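Snack Questions I Get a Lot

Do you really eat in bed?
Yep, most nights around 10, and I've been writing about it on Noonan Snacks for almost 2 years!

Crumbs?
I shake everything out the window (sorry, Trisance Street).

What's the best bed snack?

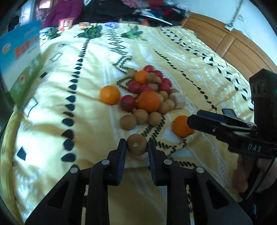 Fruit, for me, as long as it's the kind that doesn't drip. I'll toss a pile right on the yellow bedspread, oranges and little round red ones all mixed together, and maybe a few small brown rounds for something sweet. Peel over a bowl, please.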